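Olinia Community Help
Category: Film and Screenings
Topic: Screening rights and running order for a fantasy film adaptation marathon

Question

Our film society intends to present the complete Jemuvance series on a Sunday in May. The series, as members of this site will be aware, was adapted from the Toom novels and exists in two versions: the theatrical cut and the longer cut prepared for home release. We should like to present the longer cut. The hall is available to us from 9:00 in the morning and must be vacated by 11:00 at night.

We would be grateful for guidance on the following matters.

First, does the license our society already holds for its monthly screenings cover the longer cut, or must a separate application be made? Our present agreement lists the films by title and says nothing of versions.

Second, the fourth film was released after the others but is set before them. Is there an accepted practice as to whether it should be shown first or last? Opinion within the society is divided, and the printed program cannot be sent out until the matter is settled. Several attendees will not have seen any of the films, although most have read at least one of the novels.

Third, is it permissible to charge admission, or must we ask for donations only? We expect an audience somewhat larger than usual. The hall seats 932, although we have never come near that number and would open only the lower level.

We have written to the distributor and have not yet received a reply.

Answer 1 (accepted by the person asking)

The three points are taken in the order in which they were raised.

On licensing, you should not assume that an agreement naming a title extends to every version of it. Many agreements for public showing are limited to the version the distributor supplies for that purpose. A longer cut issued for home viewing may be controlled by a different company, or may not be offered for public showing at all. Please read the schedule attached to your agreement as well as the main body, as restrictions on format and source are usually placed there. If the schedule is silent, obtain written confirmation before any publicity is issued. A telephone conversation is not sufficient. When our own society presented the Jemuvance films, we were granted the longer cut of the first two only and showed the theatrical cut of the remainder. The program stated this clearly and we received one complaint.

On admission, the answer depends on the type of license. Some are granted on the condition that no charge is made, and in those cases a "suggested donation" collected at the door may well be treated as a charge. Others permit ticket sales and require a percentage of receipts, normally against a minimum fee for each film. Four films will ordinarily mean four fees, even where they are shown on one day to one audience. You should ask whether a day ticket is acceptable and how receipts from it are to be divided among the titles. 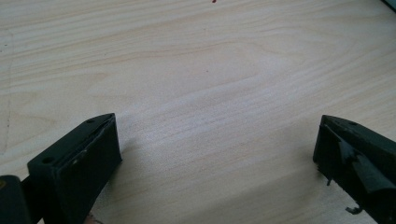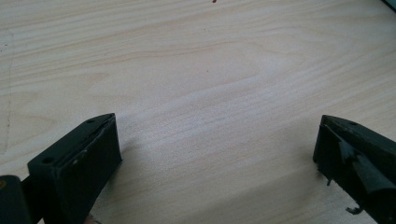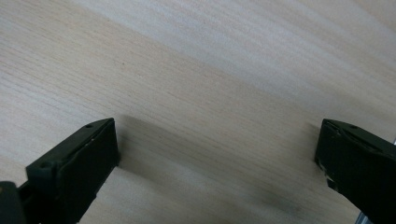

Pale wood surface with a visible grain.

On the running order, there is no rule, and the distributor is unlikely to hold a view. Our recommendation is to follow the order of release. The fourth film relies on the audience recognizing the ruined observatory and the older sister's ring, and both pass without notice for a viewer who has not seen the first film. It also discloses the identity of the ferryman in its opening minutes, which removes most of the interest from the second. Readers of the novels will know this already, but you have indicated that not all of your audience are readers.

You should also review your hours. By our records the four films in the longer cut run to almost 11 hours without intervals. Within the 14 hours available to you, that leaves some three hours for opening the doors, two short intervals, one meal interval, and clearing the hall. This can be done, but late starts cannot be recovered. We would advise against introductory talks.

Answer 2

Show the prequel first. It is first in the story and the director has said the films can be seen in any order. Our group did this and 17 of the 19 people present stayed until the end.

I cannot comment on the licensing.

Comment on Answer 2: The remark attributed to the director concerned the two short films and not the series. The short films are not part of the program under discussion.

Answer 3

I would add one point to the accepted answer. If the copy supplied is a disc, request it at least a week in advance and play each film through on the projector that will be used on the day. The longer cut of the third film is divided between two discs, and the break falls during the siege at Cikik, in the middle of a line of dialogue. Place your meal interval there if the hours allow. Subtitles for the river language are also switched off by default on the second disc and must be selected from the menu before the film is started.

Status: Answered. This topic remains open for further replies.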